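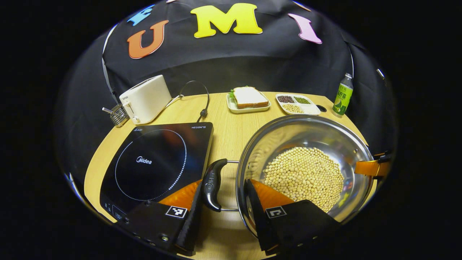
Pot handle slips, Voldale kitchen table, October

Gallery page for the pot task. Short version for anyone who only opens this once: the pot got dropped, then it got dropped again, and the gripper width numbers were wrong for a good chunk of the recordings. Nothing broken except one pad and a tile. Nobody hurt. Cooktop was off at the wall for both drops, but read the cooktop part anyway please.

Captions are short, I'm writing them between runs. Fix typos if you see them. Full log is in the Zindedum folder under pot task.

The task
Two hand-held grippers, one on each side of the pot. Left takes the black handle, right clamps the opposite rim. Lift together, move the pot left over the cooktop, set it down inside the dotted circle, let go. Dried soybeans inside for weight. That's all of it.

Why beans
Water was the first idea. No. Dry beans shift like a load should, and you can sweep them up. The pot is filled about halfway, and please keep it that way, the early runs had a different fill and they don't compare.

Table
Round light wood top, cooktop front left, pot to the right of it. Toaster, sandwich and divided tray stay at the back and don't get used in this task. Tea bottle is back there as well. Leave all of them. Moving the background stuff half way through a set cost us a morning in the last task.

First drop
Mid lift. Handle side let go, rim side held. Pot swung down on the rim grip and hit the table edge on. Beans everywhere, a lot went under the shelving. Operator said the handle "just turned" in the pads. I believed it was operator error at the time and wrote it up that way. Was wrong, sorry.

Second drop
Same afternoon, different operator (me). Handle rolled in the pads, I squeezed harder, pot kept going. This one went off the table. Chipped floor tile by the door is from this. So, same side, same gripper, two people. Stopped recording at 3:40.

What the log said
Left gripper reported closed. Fully closed, with a handle in it. Can't be. The handle has thickness, and the number should have stopped well short. Rim side looked normal in both runs.

Left gripper, cover off
Set screw on the finger linkage backed out. Finger could still move and still looked OK from outside, but there was play in it, and the play is all in the closing direction. So trigger says squeeze, linkage goes slack, pads barely press. You feel resistance in the trigger and think you have a grip. You don't.

Set screw
No threadlocker on it. None on the right one either, that one just hadn't walked out yet. Checked the spare too. Dry. All of the Billus fingers in the cabinet were put together from the same sheet, and the sheet doesn't mention threadlocker. It does now.

Pad
Orange soft pad from the left finger, the one that did the handle. Worn shiny in a strip where the handle rubs and torn at one corner. Probably the second drop did the tear. The shine is older. A shiny pad on a smooth plastic handle is bad news even with a good linkage, so I don't want to blame the screw for everything.

Old pad next to new pad
Run your thumb over both. Obvious once you do it. Replace when the strip stops feeling tacky, don't wait for a tear.

Width check
Qiuyue Luo did this. Closed the left gripper on a metal block of known thickness, read the number, open, close, again. Reading wandered all over. Right gripper sat dead still. She then did the thing I should of done at the start, which is go back through old recordings and look at the width while the handle is held. There's your fault. You can see the number start to creep days before anything got dropped.

The plot
Flat, flat, flat, then it starts sagging. The sag begins well before the first drop. We had every chance to catch it and the plot was never opened. It gets opened now, end of every session.

How much data
334 recordings of the pot task on disk. 100 of them are after the creep starts. Those are pulled. Not deleted – moved to a hold folder, read only. Video is fine in them, it's the width you can't trust, and the width is half of what the arm learns from.

Please do not train on hold
Somebody asked if we can just scale the numbers back. Qiuyue tried it on a few. Play in a linkage isn't an offset, it depends on how hard the trigger got pulled and which way the finger moved last. So no. If you only need the video, ask, that may be OK.

What the arm did with it
The reason this turned into a safety matter and not only a bin full of beans. The Pavliuk arms ran a policy that had been trained with some of the bad recordings in. Left arm closed to the number it had learned. On a gripper with a tight linkage that same number is a crush. It bottomed out on the handle and the motor went into current limit, held there, got hot. Stopped by hand with the red button. Handle bracket has a mark on it now. Pot still useable.

Bracket
The mark. Small. Other side of the bracket is clean. Leave the pot in service but look at the bracket before you lift, if it wiggles swap the pot out.

Red button
Worked. Took too long to reach though. It was on the far side of the table and I had to walk around with both arms live. Moved to the operator side same day, on the short cable. If you are running arms and can't touch the button from where you stand, you are standing in the wrong place.

Cooktop
Read this one. The control strip is touch and it is right along the lower left edge, where a gripper housing or a sleeve can pass over it. In one of the held recordings the left finger drags across the strip after a slip. Cooktop was unplugged so nothing happened. Plugged in, I don't know, and I don't want to find out with a steel pot of dry beans on it.

Cooktop rule
Unplugged for all pot moving. Both modes, hands and arms. If a later task needs heat it gets its own sheet and a second person in the room. Check the plug at the wall end, follow the cable with your hand. The toaster cable loops around back there by the cooktop and it is easy to pull the wrong one. I did.

Beans on the floor
Sweep right away. They roll and they are slippery as anything on tile. The closest anybody came to getting hurt in all of this was me, walking to the broom.

Shoes
Closed toe. Was already the rule, got loose over the summer.

Fix, left gripper
Linkage cleaned, blue threadlocker, torqued, paint mark across the screw head. If the paint line is broken, the gripper is out. No "one more run". New pad both fingers. Markers wiped and left where they were, don't peel them, the calibration goes with them.

Fix, right gripper
Same thing. It was fine but it got the same thing.

After the fix
Block test again, both sides. Left now reads the same on every close. Left it overnight, did it again before coffee, same. Then lifted the pot with an extra bag of beans in it and just held it up there over a folded blanket. No roll in the handle. Arms got tired before the pads did.

Before each session
Paint lines unbroken.
Block test, write the number on the sheet.
Thumb on the pads.
Cooktop plug out, checked by hand.
Button in reach.
Bracket doesn't wiggle.

During
If the handle turns in the pads at all, set down and stop. Don't squeeze harder. Keep the recording and put "slip" in the note, a slip that gets thrown away is one we can't find later.

After
Open the width plot. Look at the part where the handle is held. Should be flat. If it isn't, gripper comes off the table and somebody gets a message before they go home.

Still open
Why the trigger feels normal with a slack linkage. The return spring covers for it I think. Would like a stiffer feel or a beep when the reading says closed and there's clearly something in there. Parts question sent, no answer yet.

Also open
The policy side. Arm shouldn't be able to sit in current limit like that at all, no matter what number it's given. There is a cap in the settings and it was set way to high. Turned down for now. Needs a proper value from somebody who has measured the handle load, and until then arms only run with a hand on the button.

Retakes
Started again with the fixed grippers. Same table, same pot, same fill. Hold folder stays where it is until the replacements are in and checked. Will add the new plots here when I get a minute, probably not this week.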